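Long Things on Short Shelves
Speaker notes, Kitwood Home Storage Evening, May
Karla Zavala
Main room, 6 p.m. start, questions at the end

OPENING

Hello, thank you for coming, come closer if you're in the back, there are seats up here!

I want to talk about spaghetti. I know the program says "pantry layout for small kitchens," and we'll get to all of that, but spaghetti is where I started and it's still my favorite problem in the whole kitchen. A bag of long pasta is too long for most shelves front to back, too floppy to stand up alone, and slippery enough to slide off whatever you put it on top of. If your pantry can handle three bags of spaghetti, it can handle nearly anything.

(Ask for hands: who has long pasta lying on top of something else right now? Wait for it. Put my own hand up.)

Where this talk comes from: last year Yogesh Sachdeva and I went through the kitchen cupboards at the Gullov apartments, 11 kitchens, all with the same narrow pantry next to the fridge. We wrote down everything on the shelves, every can and jar and bag. The list came to 2,740 items. Yogesh still has it in a binder and will show you if you ask him nicely. He's at the table by the door.

WHAT WE SAW IN THE PANTRIES

Cans look after themselves. Jars mostly do too. The trouble is soft packages, and the longer the package, the more trouble. Flour bags slump but they stay put. Rice gets a clip and a corner. Long pasta travels! We found it behind the cereal, on top of the microwave, and in one kitchen (I love this one) in the umbrella stand, because the stand was the right height and it was right there.

Pause here. People like to tell their own one. Give it a minute, no more.

People who had bought a tall glass jar were proud of it, and rightly so, it looks lovely. But the jar holds one bag. Then pasta goes on sale and you come home with three. The other two are back on top of the crackers by dinner time.

THE WIRE RACK

So, the rack. I'm a huge fan of a plain wire shelf rack, the little freestanding kind you put inside a cupboard to make a second level. I have a white one at home and I've moved it through five cupboards in two apartments. You can see through it, it weighs nothing, and you can wipe under it without emptying the shelf.

What it doesn't like is a bag laid along the rods. Rods running the same way as the spaghetti are a slide. Turn the rack a quarter turn so the rods run across the package and the bag grips so much better. I have done this demo for my mother, my neighbors and a man at a bus stop.

(Demo: two bags, rack one way, rack the other. Let the first bag slide off. Have somebody from the front row catch it.)

Diagonal is fine, by the way. I used to be very strict about lining everything up with the edge, and then I watched how people put shopping away with one hand while holding the fridge open with a hip. The bag lands at an angle. If the shelf only works when everything is square, it will work for one afternoon.

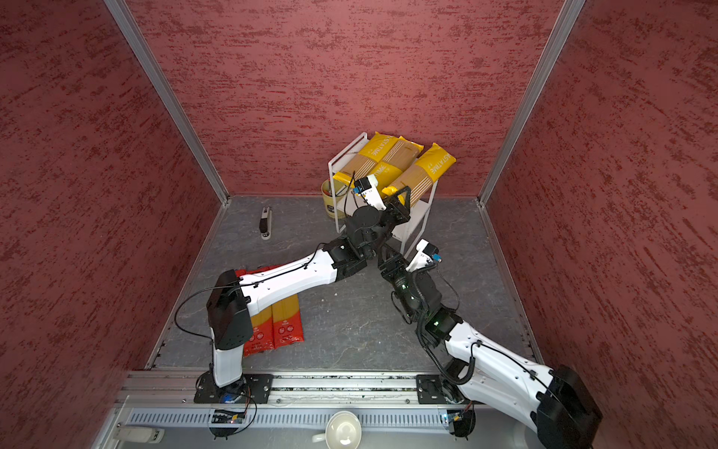

Then there's the question of which end you grab. Pick up a full bag of long pasta by one end and the rest of it swings, and if there's another bag leaning on it, that one comes too. Leave one end sticking out over the front a little, a couple of fingers' worth. Now you can get a hand under it and draw it toward you, and the neighbors stay where they are. It's such a small change and I get excited about it every single time.

Stacking: two bags flat, fine. A third on top is where things start moving. I lean the third one against the side of the rack, upright if the shelf above allows it, tilted if it doesn't. At Gullov the upper shelf was too low for upright in all the kitchens, so tilted it was.

ROUND THINGS NEXT TO THE RACK

Canisters go beside the rack, not on it. They're steady, they have a flat bottom, and they make a very nice bookend for the bag that leans. Chips, oatmeal, breadcrumbs, anything in a tube. Karla, slow down here, you always rush this part.

Good question we got at the Nava library talk: does the canister go on the left or the right? Put it on the side of the hand you don't reach with. I'm right-handed, so mine stands on the left and I never knock it.

THE THINGS THAT AREN'T FOOD

Every pantry has them. In those 11 kitchens we wrote down batteries, birthday candles, tape, a bicycle pump, staplers (plural!), keys to places people had moved out of. I used to tell everyone to clear them all out. I've changed my mind. A stapler in the pantry is very often there for closing bags, and once I'd seen a few people do it I tried it myself. Paper flour bags, yes. Plastic pasta bags, no, use a clip, and never leave a loose staple near food.

What I do say is: give the odd items their own patch of shelf floor. One spot, clear all the way around, so that a hand going in for the stapler comes out with the stapler. Tiltetti, the cupboard people who fitted the Gullov kitchens, put in a shallow tray for this on the lowest shelf, and it got used in every kitchen we went back to.

TRY IT TONIGHT

Read these slowly, people write them down.

Take everything off one shelf. One, please, leave the rest for another night.
Put the rack in first, rods crossing the long packages.
Long bags next, ends a little forward.
Canister on the side you don't reach with.
Odd items in their own patch.
Close the door, make tea, open it again and take out one bag with one hand.

If anything else moved, shift that thing and try again. Mine took six goes the first time and I was having a wonderful evening.

QUESTIONS

Likely ones:

Do I need to take pasta out of the bag? No. If you've opened it, fold and clip.

What about deep shelves? Rack at the front, spare stock behind, and write the spare stock on a bit of tape on the shelf edge.

Does it work in a drawer? Long pasta loves a drawer. Skip the rack completely and lay it flat.

Mice? Different talk, hard containers, see Yogesh.

Remind everyone that the demo racks go back in the box under the table, and that there's soup in the hall until 8.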